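4.2 Grasping from the wrist view

I'll admit I didn't expect the wrist view to matter this much! Our first planner, Zomholm, worked from the overhead view alone, and it kept picking approach angles the fingers couldn't hold to. So I rewrote the last stage to run on wrist frames only (Figure 5), and Thenmozhi Pillai retrained the handle detector on 2297 of them.
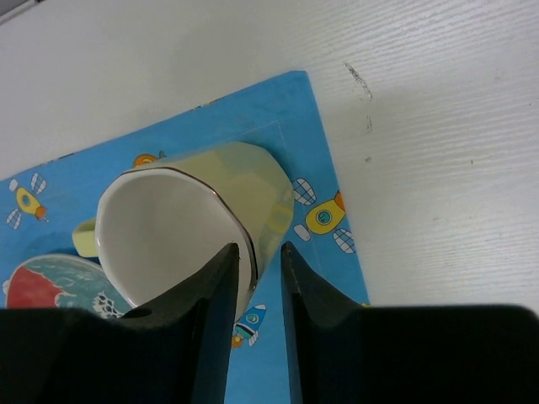
Figure 5. Wrist view of a mug on the printed mat, with both fingertips near it.

The busy mat was a pain, I should say. Cartoon prints pulled the rim estimate sideways until we added a depth check, and then things calmed down a lot – over 150 trials, the planner asked for a second look in just 5.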